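文档中心 > 行政 > 会议纪要 > 106室

2019年2月24日　记录：Osvaldo Figueiredo

106室陈设与收纳碰头会纪要

地点：Volamstead楼，106室隔壁的茶水间（106室里椅子不够坐）
出席：设施组、布景组、采购、记录人。Clastard项目组派了一位代表，迟到，带了饼干，遂不追究。
缺席：Zostgate总部的同事，说会看纪要。上次也是这么说的。

一、上次纪要的确认

上次纪要第三条写“窗帘问题已解决”。布景组表示窗帘从未成为问题，设施组表示窗帘从未解决。改为“窗帘问题已讨论”，一致通过。

二、背景画和窗帘

背景画（蓝天、白云、绿色山丘，阳光照着草地）自十二月挂上以来，收到的意见分为两类：一类认为看了心情舒畅，另一类认为看了更想请假。两类意见均记录在案，画不动。

奶油色竖条帘留在左边，白色褶皱帘留在右边。采购问两种帘子能不能统一成一种，布景组答可以，请采购报价。采购当场报了2894元，布景组随即发现两种帘子放在一起“很有层次”。此议题不再提。

有人建议按季节换画，冬天换雪景。设施组问换下来的画卷起来放在哪里，会议沉默片刻，进入下一项。

三、洗衣烘干组合

白色的叠放洗烘机继续留在背景画前面。Clastard代表认为正常人家不会把洗衣机放在一片草原旁边。布景组认为正常人家也没有一片草原。双方都有道理，机器很重，维持原位。

机器的上下两扇圆门目前没有任何标记，有三个人先后问过哪一层是洗、哪一层是烘。会议决定贴标签。标签的字体讨论了十一分钟，用黑体。

另：设施组提醒，洗烘机不是储物柜。上个月从里面取出雨伞一把、某人的年终总结一份。总结已归还，雨伞待认领。 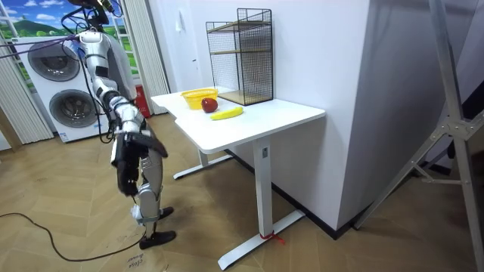
四、灭火器

红色灭火器放在窗景一侧的地上，位置没有人反对，能不能一眼看见则有不同看法。设施组要求在墙上加一块指示牌，布景组问指示牌能不能做成绿色，和山丘协调一些。设施组没有回答，看了布景组很久。指示牌用红色。

五、升降桌

白色升降桌的高度长期没有统一。每个人用完都调成自己喜欢的高度，下一个人进来再骂一遍。经过表决，不用时一律降到最低。设施组最高的一位同事投了反对票，理由是弯腰；最矮的一位投了赞成票，理由是公平。

桌面边上有一处缺口，关于它的用途，与会者提出了以下说法：走线用的；放肚子用的；厂家切错了。供应商Shiferaw的回信只有一句“该款式如此”。会议接受这一解释。

桌脚的横杆上不要踩。这一条上次写过，这次再写一遍，字数不变，效果估计也不变。

桌面上的灰色污迹：湿布擦过，酒精擦过，采购用橡皮擦过。淡了一些，也可能是大家看习惯了。更换桌板的报价是518元，先不换。在决定换之前，请不要再把桌面当草稿纸，有想法请写在纸上，纸在茶水间第二个抽屉。

六、地上的手写记号

地面上那片手写记号，设施组想擦，Clastard代表说千万别擦。问是谁写的，代表说不清楚；问写的是什么意思，代表说也不清楚，但是很重要。

决议：保留到下次会议。在此期间请Clastard把意思弄清楚，并抄一份贴到门后。保洁那边由设施组去打招呼，上次打招呼用的是便利贴，便利贴被一起打扫掉了，这次请当面说。

七、桌上的收纳

黑色铁丝网架（木层板那个）继续靠墙放在白桌上。提议把架子移到地上的动议没有得到附议。架子上允许放什么，讨论结果如下：当天要用的东西可以放；昨天用过的请收走；“以后可能会用”的东西请放到自己家里。

黄色篮子的归属争了一阵。布景组说是道具，采购说是办公用品，Clastard代表说一直以为是茶水间的。查了领用登记，上面写的是“篮，黄，一”，签名看不清。现定为106室公用，摆在网架前面，不外借。茶水间如需篮子，另行申请，颜色不得为黄。

水果：摆在桌上的水果算陈设，不算加餐。这句话是应设施组要求逐字写入的，设施组要求写入时看着的是采购。采购表示那次是香蕉，而且已经发黑了。

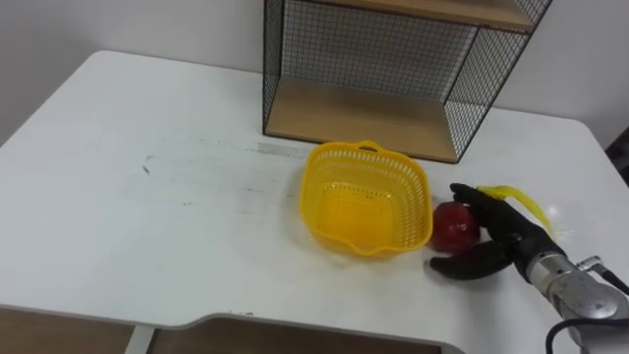 附图：白桌上的黄色篮子与红苹果，后方靠墙为网架。

苹果放在篮子里还是篮子旁边，没有形成决议。布景组主张放里面，“篮子总得有点事做”；Clastard代表主张两种都要有，今天里面明天外面。记录人问这是否需要写进纪要，答需要。

八、其他事项

1. 106室的钥匙现有两把，登记本上有三把。请多出来的那一把自行现身。
2. 布景组想要一块163厘米长的木板，不肯说做什么用。请先说做什么用。
3. 茶水间的水壶与本会无关，但是盖子确实坏了，采购已知悉。
4. 纪要发Zostgate总部一份，请对方至少回一个“收到”。

待办

标签（黑体）：布景组
灭火器指示牌（红色）：设施组
地面记号的含义：Clastard
认领雨伞：雨伞的主人
窗帘：无

散会时间比预定晚四十分钟，其中字体占十一分钟，篮子占的时间没有人愿意算。下次会议地点仍为茶水间，请自带杯子，饼干仍由迟到者负责。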